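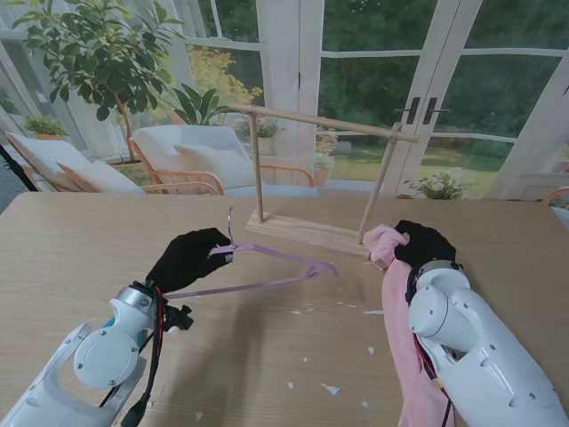

Capítulo 6
A roupa dentro de casa

Quando minha avó morreu, coube a mim esvaziar o guarda-roupa dela, e levei uma tarde inteira (uma quinta-feira de abril, chuvosa) para tirar de lá menos peças do que eu uso em duas semanas. Dois vestidos de sair, um casaco, os aventais, a roupa de cama dobrada com sabonete no meio. Conto isso logo de saída porque este capítulo trata de uma coisa que parece pequena, o modo como as famílias guardam, lavam, secam e consertam o que vestem, e eu gostaria que você o lesse com algum armário em mente. Pode ser o seu, pode ser o de alguém de quem você gosta.

Nos capítulos anteriores falamos do algodão na lavoura e da fiação nas fábricas. Agora o tecido já foi cortado, costurado e vendido, e entra pela porta da frente. Por muito tempo os manuais paravam aí, como se a história da roupa terminasse no balcão da loja. Só que uma camisa passa a maior parte da vida depois da compra: pendurada, amassada num cesto, estendida no varal, esquecida no fundo de uma gaveta.
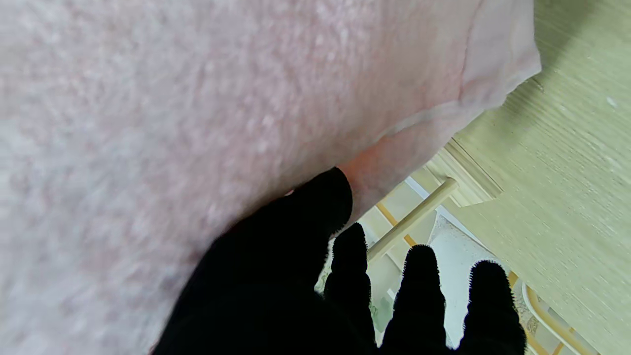 Os inventários de família ajudam bastante nesse estudo. Jailson Lopes leu 93 deles, todos da mesma comarca, e reparou que as toalhas e os lençóis apareciam descritos com mais cuidado do que as panelas. Dizia-se se a peça era nova, se tinha bainha feita à mão, se já fora remendada. Um lençol passava de mãe para filha, virava lençol de criança, depois pano de prato e por fim pano de chão – e em cada uma dessas etapas alguém se sentava para cortar e coser.

Com a roupa barata esse percurso encurtou. Na seção 6.2 vamos acompanhar as contas da Vultavow, confecção que chegou a entregar roughly mil peças por dia, e ver o que isso mudou nas casas das próprias costureiras. Já Vivek Tripathi, cujo texto está no fim do capítulo, prefere começar pela água: quem a buscava, a que horas, e quanto tempo sobrava para o resto. Não concordo com tudo o que ele escreve, mas aprendi muito discutindo com ele, e espero que aconteça o mesmo com a turma.
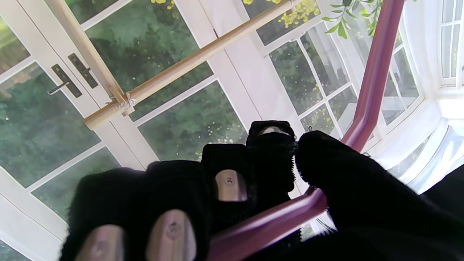
Figura 6.1 – Estrutura tubular de metal, cor de vinho, e portas envidraçadas de caixilho branco com o jardim atrás.

Falta falar do sol e do vento, que nenhuma conta registra. A casa com quintal secava a roupa de um jeito, o apartamento de outro, e boa parte das brigas entre vizinhos que encontrei nos arquivos começa num varal.

Antes de seguir, converse com a pessoa mais velha da sua casa. Pergunte em que dia da semana se lavava roupa e anote a resposta no caderno, com as palavras dela.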